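Last revised 19 March 2020. Applies to councils that elect their presiding officer by exhaustive secret ballot.

# How to run a leadership ballot in a regional council

This page sets out the procedure for choosing a council president where the members themselves vote and where an absolute majority is required. It follows the standing orders of the Isosley Regional Council, with notes on where the Tveit and Jirulbridge rules differ. It does not cover direct elections by the public.

## Before you start

You will need:

- the current roll of members, signed off by the clerk
- a copy of the standing orders in force on the day
- ballot papers in one colour per round
- a box that can be locked and sealed
- two tellers from different party groups
- a results sheet for each round

Check the roll first. Vacant seats, suspended members and members who have not yet taken the oath must be marked before the session opens. In Isosley the majority is worked out from the number of seats filled, not from the number of members in the room. With 87 seats filled, a candidate needs 44 votes. Tveit uses the number of valid votes cast, so its threshold can change from one round to the next. Do not mix the two methods.

## Step 1: Open nominations

Nominations open when the outgoing president declares the office vacant, or on the date fixed by the council if the term is ending normally. Each nomination must carry:

1. the full name of the candidate
2. the signatures of at least 12 members
3. a signed statement that the candidate accepts

A member may sign for one candidate only. If the same signature is found on two forms, strike it from both and tell both proposers in writing. They may replace it until nominations close. Jirulbridge allows the earlier signature to stand, which means that forms there have to be stamped with the time of receipt.

Coalition groups often agree on a single name before this stage. Such agreements have no standing in the procedure. The clerk should not record them, and should not hold back a rival nomination on account of them.
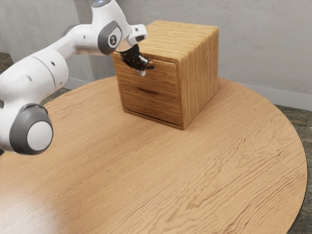

Late forms are refused whatever the cause of the delay. The only exception in the Isosley rules is where a candidate dies or withdraws in the final day, in which case nominations reopen for 24 hours. Enter the reopening in the minutes with the time it began.

## Step 2: Prepare the papers

List candidates by surname in alphabetical order. Do not print party names, present offices or titles. Each name takes one line with a square to its right, and the last line reads "None of the above" where the rules provide for it (Isosley and Tveit do, Jirulbridge does not).

Print 100 papers per round for a chamber of up to 90 members. The surplus covers spoilt papers exchanged before they go into the box. Number the stubs, but never the papers themselves. Used and unused stubs must agree with the tellers' count at the end of the round.

## Step 3: Lay out the chamber

Place the box where every member can see it from their seat. The tellers sit to one side of it, with the clerk on the other. 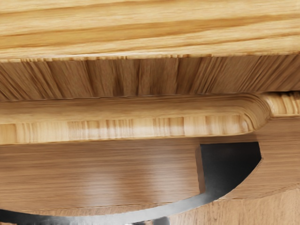

The writing booths should stand at least two metres from the tellers' table and face away from the public gallery. Each booth needs a flat, firm surface, a pen on a cord and a printed notice of how to mark the paper. Look at the surface itself before members are called. Bare wood with long lines of grain running across it, dark streaks between paler bands, can push a ballpoint off course and leave a cross that touches two squares. Put a sheet of card under the paper, or a blotter if the booth has one. Fix the card down at the corners and check that nothing has been written on it between rounds, as a heavy hand can leave a readable impression.

Phones and cameras are not allowed inside the booths. The presiding member reads this rule aloud before the first round - once is enough, unless the sitting is adjourned and resumed.

## Step 4: Hold the first round

1. Show the empty box to the chamber, then lock and seal it.
2. Call members by name in roll order.
3. Hand over one paper and tear off the stub.
4. Tick the name on the roll as the paper goes into the box.
5. Call absent members a second time.
6. Declare the round closed.

A member who arrives after the close cannot vote in that round but may vote in the next. Proxy votes are not accepted in any of the three councils.

## Step 5: Count and declare

Open the box in the chamber. Unfold all papers face down and count them before reading any names. If there are more papers than stubs used, the round is void and must be held again with a fresh set. If there are fewer, carry on and record the difference.

A paper is invalid if it:

- marks more than one square
- carries a name, initials or any other sign that identifies the voter
- is blank
- is in the wrong colour for the round

Both tellers must agree on each invalid paper. Where they do not, the presiding member decides and the paper is kept in a separate envelope.

## Step 6: Later rounds

If no candidate reaches the majority, the one with the fewest votes drops out. A tie for last place removes both, provided that at least two candidates remain. Otherwise the tied candidates go through a short run-off first.

Allow 40 minutes between rounds. Groups use the interval to talk and candidates may withdraw by written note to the clerk. New candidates cannot enter unless the standing orders say so. Tveit permits this after the third failed round.

## Step 7: File the record

Seal the papers, stubs, roll and results sheets in one packet per round. The packets go to the clerk's safe and are kept until the time for challenges has passed. The declaration takes effect when it is read out, and the new president takes the chair at the next item of business.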